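Drokham (holiday village)

Drokham is a small holiday village on the east shore of Lake Pirkwood, 46 kilometres by road from the town of Tridley. It has 621 permanent residents, but in summer the population is much higher, as most of the cottages are rented to visitors by the week.

Tourism in Drokham began with the opening of the Jia guest house, a wooden building of two storeys near the harbour. Its first guests were mainly anglers. Later, families from Tridley began to come for the swimming, and the grey sand beach was made longer toward the south.
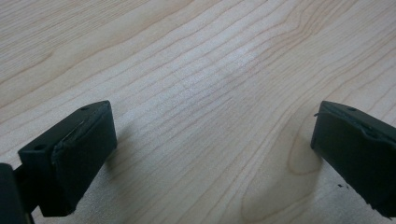
The season opens in June, when the ferry to the opposite shore starts its summer timetable. Visitors can hire canoes and bicycles at the harbour. A walking track goes up to the Pirkwood lookout, at a height of 591 metres, and takes a half day in both directions. Dogs are permitted on the track but not on the beach.

There is one campground, behind the centre of the village. It closes in winter, while the guest house stays open all year.

See also: Tridley; Lake Pirkwood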